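홈 | 글목록 | 방명록 | 살림과 기계 | 이웃블로그

기계가 양말 꿰매주는 날은 언제 올까

2024-01-20

어젯밤에도 양말 구멍을 꿰맸어요. 실 꿰는 데만 한참 걸리고, 돋보기 찾느라 또 한참 걸리고… 그러다 보니 늘 하던 생각이 또 나더라고요. 빨래는 세탁기가 하고 바닥은 로봇청소기가 미는데, 왜 바느질은 아직도 제 몫일까요?

마침 의료기기 쪽에서 일하는 친구 자히라(Zahira Harahap)한테 이 얘기를 했더니 한참 웃다가 사진을 몇 장 보내줬어요. 로봇 팔로 봉합하는 사진이요! 양말 얘기에 수술 바늘이 답장으로 올 줄은 몰랐네요.

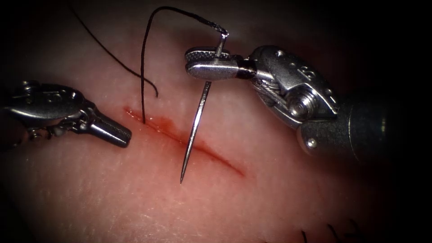

휜 바늘과 검은 실. 제 반짇고리랑은 분위기가 많이 다르죠.

저는 바느질이라고 하면 바늘을 넣었다 빼는 동작만 떠올렸거든요. 그런데 가만히 따져보면 제 손이 하는 일이 꽤 많아요. 왼손은 천을 살짝 당기고, 오른손은 바늘 각도를 잡고, 새끼손가락은 실이 엉키지 않게 슬쩍 밀어두고. 한 땀 뜰 때마다 바늘을 이 손에서 저 손으로 넘기기도 하고요. 어머니한테 배울 때는 "그냥 감으로 해" 한마디로 끝났는데, 그 '감'을 기계한테 설명하려면 어디서부터 시작해야 할지 모르겠어요. 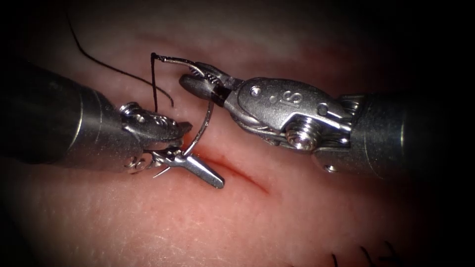

제일 골치 아픈 건 역시 실이에요. 컵이나 상자는 놓아둔 자리에 그대로 있잖아요? 실은 건드릴 때마다 모양이 바뀌어요. 저도 54센티로 넉넉하게 잘라 썼다가 중간에 매듭이 져서 가위로 끊은 적이 한두 번이 아니에요(이번 양말도 그랬어요ㅠㅠ). 천도 마찬가지라 당기면 늘어나고 놓으면 쭈글쭈글해지고요.

작년 11월에는 동네 수선집 '살라자르(Salazar)'에 바지를 맡기러 갔다가 사장님 코이(Khôi Hầu) 씨랑 이 얘기를 한 적이 있어요. 밑단 줄이는 데 12분, 값은 3000원. 재봉틀이야 직선은 사람보다 훨씬 잘 박지만, 천을 맞춰 넣고 돌려주는 건 결국 사람 손이라고 하시더라고요. 주머니 안쪽처럼 좁은 데는 지금도 손으로 뜨신대요. 그 말을 듣고 나니 공장 자동화 기사를 볼 때마다 '그래서 천은 누가 잡지?' 하고 보게 돼요.

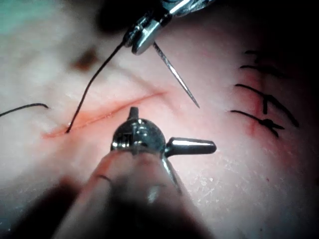 매듭도 빼놓을 수 없죠. 저는 마지막 매듭을 지을 때 실을 어느 정도로 당겨야 하는지 손끝으로 알아요. 너무 세게 당기면 천이 울고, 느슨하면 빨래 한 번에 풀려버리고. 이걸 눈으로만 보고 맞추라고 하면 저는 못 할 것 같아요. 그래서 로봇이 이런 걸 하려면 힘을 느끼는 쪽도 꽤 좋아져야 하지 않을까 싶은데, 자히라는 눈으로 보는 것만으로도 생각보다 많이 된다는 쪽이에요. 둘이 메시지를 34개나 주고받았는데 결론은 못 냈어요ㅎㅎ

집안일 중에서 순서를 매겨보자면 저는 설거지가 먼저, 빨래 개기가 그다음, 바느질은 맨 끝일 것 같아요. 양말은 짝마다 구멍 난 자리도 다르고 천 두께도 다르니까요. 게다가 양말 한 켤레 꿰매자고 비싼 로봇 팔을 두 개나 들여놓을 집이 있을까요? 저희 집은 다리미판 놓을 자리도 없는데!

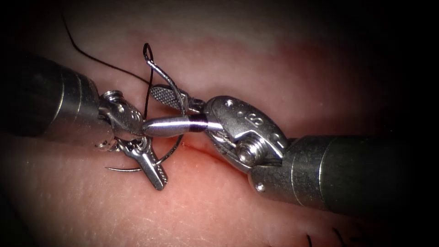 그럼 집에서 쓰는 바느질 로봇은 몇 년 안에 나올까요?

제 생각엔 몇 년 안에는 어렵고, 수선 공장처럼 같은 일을 많이 하는 곳에 먼저 들어갈 것 같아요. 집에는 그다음에나 오겠죠.

그때까지는 돋보기를 반짇고리 안에 넣어두려고요. 어제는 냉장고 위에서 찾았어요. 남은 양말이 아직 한 무더기라 주말에 드라마 틀어놓고 해치울 생각인데, 혹시 실 안 엉키게 하는 요령 아시는 분은 댓글 좀 부탁드려요. 실에 양초 문지르는 건 해봤는데 저는 별로였어요.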